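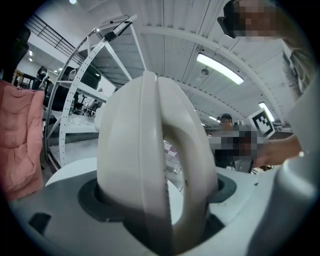 Figure 10. White handle, with part of the room visible through the opening.

Section 4. Setting Up a Screening in Riltura

This section covers creating a screening, loading a feature file, and running the pre-show check. It applies to house operators and to festival staff with an Operator or Manager account. Guest accounts can view a screening but cannot change it.

4.1 Before you start

You need the following:
- The feature file and its key, supplied by the distributor.
- The title sheet, with running time, aspect ratio, and subtitle language.
- The four-digit house code for your venue. The samples in this section use the Cemdale house, code 1722.

Note: Keys for documentary titles often open on the day of the screening. Check the start time on the key before you publish a show time.

4.2 Create the screening

1. Log in to Riltura and select Houses.
2. Enter the house code and press Open. The calendar for the current month appears.
3. Select an empty slot. If the slot is gray, it is held by another user. Contact the person listed in the Hold field.
4. Type the title exactly as it appears on the title sheet. For the sample screening, type Zeninell.
5. Set Program Type to Documentary, Feature, Short, or Mixed. Mixed is required when a short plays ahead of a feature under one ticket.
6. Enter the running time in minutes. Do not include trailers.
7. Press Save Draft.

A draft is not visible to the box office. It stays in the calendar until you publish or delete it.

4.3 Load the feature file

1. Open the draft and select Media.
2. Press Add File and choose the feature file from the house server.
3. Wait for the status to change from Checking to Ready. A file of 862 GB or larger can remain in Checking overnight.
4. Press Add Key and choose the matching key.
5. Confirm that the title in the Key field matches the title in the Media field.

Caution: Do not restart the house server while the status is Checking. The file must then be loaded again from the beginning.

If error 2909 appears, the key was issued for a different server. Send the server certificate to the distributor and request a new key. Renaming the key file does not clear the error.

4.4 Set subtitles and captions

1. Select Text Tracks.
2. Choose the subtitle language from the list. Choose None if subtitles are part of the image.
3. For closed captions, set Caption Output to On and select the device group for the house.

Note: Archive interviews in documentary titles may have subtitles in the image for those passages only. A text track shown at the same time will cover them. Move the track to the upper position under Text Tracks > Placement.

4.5 Run the pre-show check

1. Press Check. Riltura plays 10 seconds from the start, middle, and end of the feature.
2. Watch all three segments on the auditorium screen. The booth monitor does not show masking errors.
3. Confirm that sound is present in the center channel during speech.
4. Initial the check under Operator.
5. Press Publish.

Caution: Any change to the media, key, or text tracks after step 5 returns the screening to draft status and removes it from the box office list. Run the check again and republish.

4.6 Add a guest introduction

1. Open the published screening and select Events.
2. Press Add, then choose Before Feature or After Feature.
3. Enter the guest's name as it should appear on the foyer display, for example, Awuor Athumani.
4. Enter the length in minutes. The feature start time adjusts automatically for Before Feature events only.
5. Assign a microphone channel.

For a discussion after the feature, leave the house lights cue set to Manual. The automatic cue raises the lights at the first credit.

See Section 5 for box office export and Section 7 for Paju foyer displays.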